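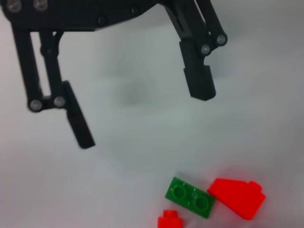 Julio, nueve y media de la mañana. Segunda tanda de rubia con la lana de Kirui, mordentada anteayer con alumbre y crémor. La primera salió más ladrillo que rojo y Gladys cree que el baño se nos fue de temperatura; yo sospecho más del agua. Esta vez cambiamos las dos cosas por separado para no quedarnos otra vez con la duda. Para comparar, las madejas van sobre una mesa blanca y lisa como la de la foto, porque en el banco de madera todos los naranjas parecen el mismo. Las anteriores las habíamos juzgado en el banco, así que las notas de color de junio valen lo que valen.

Imprimir | Enviar por correo electrónico

Baño A

Olla grande de acero, 8 litros de agua de lluvia. Lana: 200 gramos en cuatro madejas. Rubia molida de la bolsa nueva, unos 100 gramos, en remojo desde anoche. La bolsa vieja la aparté, tiene grumos y huele a humedad. Erick dice que se puede usar para pruebas de papel.

Subida lenta, casi dos horas hasta llegar a 60 grados. Ahí la mantuve con el fuego mínimo, tapada a medias. El quemador de la izquierda sigue tirando más de la cuenta y hay que estar encima. A media mañana el baño tenía un rojo oscuro bastante limpio. Moví las madejas con la vara cada diez minutos, sin sacarlas del agua. Se apagó a la una y se quedan dentro hasta que enfríe.

Baño B

Todo igual pero con agua del grifo y una cucharada de tiza. Lo llevó Nyokabi en la olla esmaltada. Subió más deprisa, la olla es más fina, y en algún momento pasó de 70. Lo bajó enseguida pero queda anotado. El color en la olla tiraba a vino. Una madeja se enganchó en el asa y quedó un tramo fuera del agua, puede que salga desigual. Está marcada con dos nudos.

Me equivoqué al etiquetar: las dos primeras tarjetas del baño B ponen A. Corregidas a lápiz. Si alguien encuentra una tercera, que mire los nudos: uno es A, dos es B.
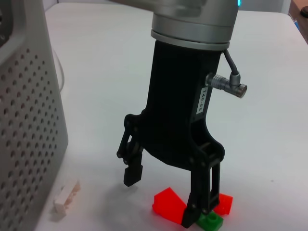

Aclarado y secado

Primer aclarado del baño A a las cinco de la tarde. Soltó mucho, más que en la tanda anterior, y a la cuarta agua todavía salía rosada. No seguí. Jabón neutro mañana, cuando la lana haya reposado. El B lo aclara Nyokabi con la misma cantidad de agua.

A secar en la cuerda del patio de atrás, a la sombra. La cuerda de delante está ocupada con el lino de Adhiambo, que sigue goteando.

Impresión con la lana mojada, que siempre engaña: A es un rojo anaranjado, más vivo que el de junio. B es más frío y más oscuro. Si se mantiene en seco, el agua cuenta más de lo que decía Gladys – aunque con el golpe de calor del B no lo puedo dar por probado. Habría que repetir B con mi olla.

Pendiente

– Repetir B en la olla de acero, sin pasar de 60.
– Pedir más alumbre a Flernby. Queda medio bote.
– Cortar un tramo de cada madeja para la prueba de luz en la ventana sur. Mitad tapada con cartón, como siempre.
– Preguntar a Mahfuz si el pedido de Brornton lo quieren en madeja o en ovillo. En el correo dice las dos cosas.
– Guardar el baño A agotado. Debería dar un melocotón con lana sin teñir, y hay restos de sobra en el cajón.
– Mirar el termómetro de sonda con hielo. Marca dos grados más que el de vidrio y no sé cuál de los dos miente.

Nota de Erick al margen: en el cuaderno viejo hay una prueba con salvado en el remojo, daba más rojo. Yo no la encuentro. Que me diga la página.

Entradas recientes

Índigo: la cuba se ha parado otra vez
Gualda sobre lino, tres mordientes
Limpieza de ollas y reparto de estantes
Rubia, primera tanda (junio)
Muestras de lana de Clellumlow

Contacto | © Taller de tintes Clellumlow | Volver arriba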